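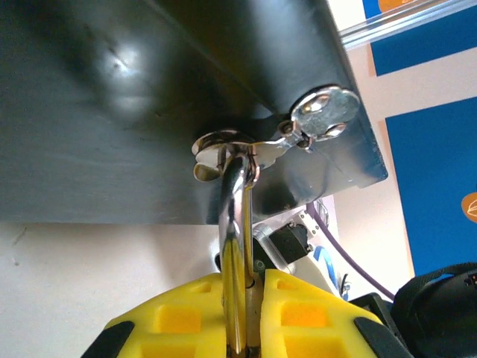
黄色夹指夹住一根镀铬弯钩，弯钩穿过金属板下方的环扣。

双臂少年
一个中学机器人社团花了一个学期教两条机械臂干活。他们学到了什么，和学校说他们学到了什么，中间有一段距离。

2019年1月15日

德里克斯特德（Drirkstead）的这所中学，把机器人社团写进了招生手册的第二页，排在合唱团前面，游泳馆后面。手册上说，学生在这里“与人工智能面对面”。我去之前把这句话读了好几遍，想弄明白它的意思，没有弄明白。

社团在麦克唐纳楼（MacDonald）的底层，原先是缝纫教室，墙上还留着挂软尺的钉子。工作台是一个半封闭的小隔间，铝型材搭的架子，墙板是蓝底白线的植物图案，配着橙色圆点，看上去很像某种平价酒店的走廊。我问为什么选这个图案，一个女生说，板子是按花色挑的，挑了一个中午。这是那天下午我得到的最痛快的一个回答。

我对学校里的机器人课一向存疑，这里先交代，免得读者以为后面的话是看过之后才有的结论。过去几年我看过不少这样的教室。多数时候，一群孩子围着一辆小车，小车沿着黑线走，走到拐弯处掉下桌子，大人鼓掌。孩子们高兴是真的，至于他们因此懂得了什么，每所学校都有一套说法，措辞惊人地相似：创新思维，动手能力，面向未来。说这些话的人很少能说出来，一个孩子在九月不会、到第二年一月会了的那件事，具体是什么。

德里克斯特德的社团至少换了题目。他们不做小车，做双臂操作：两条机械臂，各带一个夹爪，人先用遥控的方式带着它们做动作，把动作和摄像头画面一起录下来，再拿录下来的东西去训练程序，让程序自己做一遍。录一遍叫“一条”。我到的那天，一项任务的目标是录满300条。黑板上画着“正”字，旁边有人写了“手腕疼”。

一条大概要多久？我拿手机掐了一下，顺利的时候45秒，不顺利就没有数了。不顺利的原因五花八门：线缆勾住了东西，夹爪合得太早，操作的人打了个喷嚏。打喷嚏的那一条要不要留，社团里有过争论。一派认为应该删，另一派认为程序也应该见识一下意外。最后删了，理由是硬盘快满了。

我认为这个争论比招生手册里的任何一句话都更接近教育。可惜手册里没有它。

钩子、盒子和别的

任务清单贴在门后，字很小，有几行被涂掉重写过。清单上的东西都很家常：把弯钩扶正，挪动一只铁盒，把剪刀推到一旁，拉开一个拉链包。写清单的人显然花过心思，从易到难排了顺序，只是排的是人的难易。拉链包对人来说不难，对这两条手臂来说，能让一个下午化为乌有。而在人看来要小心翼翼的事，比方说把一个东西举着一动不动，手臂做起来毫不费力。

学生们最先发现了这一点，清单却没有改。我问为什么，回答是期末评分表已经按原来的顺序印好了。

评分表我也看了。满分100的表，占比最大的一栏叫“任务完成度”，由指导老师在演示当天现场打分。这就带来一个问题：完成度算谁的？如果学生遥控着手臂夹住了钩子，那是学生的手在完成；如果程序自己夹住了，那是数据、程序和一点运气在完成。两种情形在表上是同一个格子。有个男生告诉我，他们组打算演示时用遥控，“稳一点”。他说得很坦然，我也不觉得他在作弊。表格就是这么设计的，他读懂了表格。

弯钩那一组做得比较久。夹爪的指头是黄色的，表面压着一格一格的方形凹坑，像华夫饼，学生们也就这么叫它。钩子是光滑的圆棍，还反光。反光这件事是他们自己琢磨出来的麻烦：腕部的小摄像头看过去，高光一条一条地晃，手臂稍稍一动，高光就换了地方，程序学到的究竟是钩子的位置，还是亮斑的位置，很难说清。他们试过拉上窗帘，拉上之后画面又太暗。也有人提议给钩子缠胶带，被否决了，说那就不是原来的任务了。

我在旁边听着，觉得这几句话很值钱。十五六岁的人在讨论一个系统究竟学到了什么，而且没有大人提示。然后铃响了，他们各自去上下一节课，讨论到此为止，没有人记下来。社团没有实验记录本。有一个共享文档，我翻了翻，大部分是值日安排和一张猫的照片。
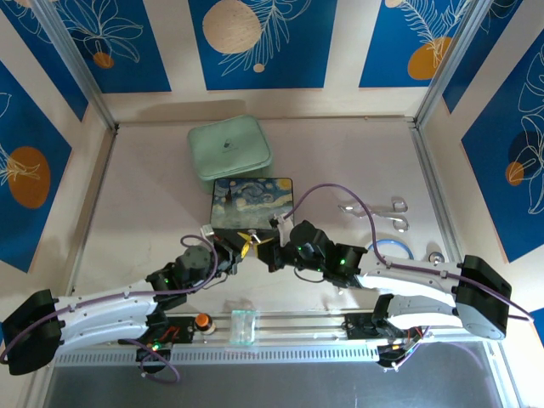

工作台内：左右两只夹爪在方形铁盒前会合，盒盖印着星空风格的图画，旁边是剪刀和薄荷绿色的方盒。

那只铁盒也有人专门讲给我听。挑它是由于它硬，四四方方，两边都能下手。盒盖上的画让它在腕部摄像头里很好认，深蓝的漩涡，右上角一轮黄月亮，哪个角朝哪边一目了然。薄荷绿的那个盒子就差一些，圆角，颜色又均匀，转个方向看起来差不多。一个学生据此断定“机器喜欢梵高”，全组笑了一阵。这话当然是玩笑，可我在学校的公众号上后来读到了它的正经版本，标题里有“艺术与科技的对话”。

我把这件事写在这里，是想说明一句孩子的俏皮话怎样在大人手里变成一项成果。

钱从哪里来

设备是一套叫普森（Pusen）的教学双臂，整套由学校采购，经费走的是一个促进科学教育的专项。我问过价格，行政办公室请我发邮件，我发了邮件，至今在等。学生对设备的评价比较直接：电缆太长，关节过热会罢工，说明书翻译得很糟，软件更新一次就要重新校准一次。他们也喜欢它，会在假期前给它盖上布。

社团名册上有40人。我在场的那个下午，真正碰得到手臂的是少数。这一点怨不得谁，台子只有一个，遥控只能一个人来，其他人站在后面看，或者坐在窗台上写别科作业。我问过站在后面的一个低年级学生，这学期她操作过几次。她想了想，说5次，其中一次是擦桌子的时候不小心碰到了开关。

学校的年度总结里，这40人都算“参与人工智能实践的学生”。

指导老师教物理，兼管社团，没有额外的课时。他比手册诚实得多。他说自己也是边学边教，训练程序的那部分主要靠现成的代码，学生改的是几个参数，改大了不行就改小。他说他能保证的，是学生亲眼看过一个程序失败很多次，知道失败长什么样子。我问这能不能写进手册。他说可以试试，语气和我那封邮件的前景差不多。

也得替学校说几句。同一个城区里，有的学校连一台能用的示波器都没有；这里的孩子毕竟拧过螺丝，焊过线头，为一条数据的去留吵过架。有位家长在走廊里对我说，她不在乎孩子懂不懂人工智能，孩子以前放学就回房间关门，现在回家会讲讲夹爪的事。我没有理由怀疑她的话。我只想指出，如果这是好处，那么它也可能来自一个木工社，或者一个修自行车的社团，而后两者不需要专项经费，也上不了手册第二页。

去年六月

去年六月，社团去派克维尔（Pikville）参加过一次校际展示。主办方把它叫作比赛，有奖杯，有评委席，有背景板。我没有在场，看的是录像，又找去过的几个学生问了问，几个人的说法大体对得上。

规则是每队在限定时间里完成一项自选任务，评委按“创新性”“完成度”“展示效果”打分。自选任务这一条决定了后面的一切。既然任务自己选，聪明的队伍就会选绝对能成的。录像里，一个队让手臂挥手，另一个队让手臂举起校旗。举校旗的那一队得了高分，展示效果一栏几乎拿满。德里克斯特德的队伍选了挪铁盒，用程序自主完成，头一回把盒子推歪了，再试一回，夹住了，抬起一点，又滑了下去。时间到。

他们的名次我就不写了。有意思的是回来之后发生的事。队里几个学生认为应该继续做铁盒，弄明白为什么会滑：是夹指合拢的力度不够，还是录数据的时候每个人下手的位置不一样，程序在几种做法之间取了个谁也没做过的中间值。后一种猜测相当老练。我请教过一位在大学做这一行的研究者，对方说这正是常见的毛病，不少研究生也要摔一跤才想得到。

另一些学生认为，明年也该举旗。

两派都有道理。学校倾向后者，虽然没有明说。新学期的计划里多了一项“展示动作编排”，由擅长舞蹈的学生协助设计。铁盒还留在清单上，往后挪了几行。

我把计划给那位研究者看，对方沉默了一会儿，说编舞也挺难的。

录一条数据

离开之前，他们让我试一次。

遥控的手感和我想的不一样。手往前送，手臂也往前送，但中间隔着一点点迟疑，像打越洋电话，你总是忍不住重复刚说过的话。我要做的事情很简单，用两只夹爪从前面靠近铁盒，碰到它的下沿。我先是碰歪了，接着两只夹爪互相顶住，谁也不让谁。一个男生在身后说：“松左边。”我松了右边。

后来勉强算是做完了。我问这一条留不留。几个学生凑到屏幕前回放，小声商量。有人说动作太慢，会把程序教慢；有人说中间那一下停顿太长，程序到时候也会停在那里发呆。他们讲得很客气，但结论很明确，删掉。

我得承认，那几分钟里我对这间教室的印象好了一些。他们判断我那一条的时候，用的全是自己摸索出来的标准，快慢、停顿、手法是否一致，每一条都说得出后果。要是有人问我，一个孩子九月不会、一月会了的那件事是什么，我大概会举这个例子：他会看一段数据，能说出它为什么不好。

问题在于，这件事不在评分表上。评分表上没有“数据质量”，没有“失败分析”，也没有地方填写那些删掉的条目。学校若真想知道花出去的钱换来了什么，可以从改这张表开始，成本是一次打印。我向教务处提了这个建议，得到的答复是，表格由上级模板生成，格式不便调整。

我又问，是否考虑过让更多的学生碰到设备，比如把录数据的时间排成班次。答复是正在研究增购一套。增购当然好，背景板前会更好看。可是按现在的用法，再多一套，窗台上写作业的人也少不了几个。台子空着的时候其实不少，午休时门是锁的，钥匙在指导老师那里，而他午休要监督食堂。

对热心的校长们，我有几个不太热心的问题，参观类似的社团时不妨带上：演示的时候，是人在动还是程序在动？失败的记录在哪里，能不能看看？站在后排的那个孩子，上一次坐到前面是什么时候？如果对方在第一个问题上就开始讲愿景，后面的也不必问了。

德里克斯特德的学生对第一个问题答得很清楚，第二个问题会让他们去翻回收站，第三个问题他们会互相看看。比起我去过的别处，这算不错的成绩，我并没有讽刺的意思。只是它和“与人工智能面对面”之间还差得远，而填上这段距离的办法又琐碎又不上镜：一个记录本，一张排班表，一把多配的钥匙。

我走的时候，黑板上的“正”字又多了一笔。值日的学生在擦工作台外沿，问我文章里会不会写他们的手臂很笨。我说会写一点。他说那请写清楚是左边那条，右边那条这星期还行。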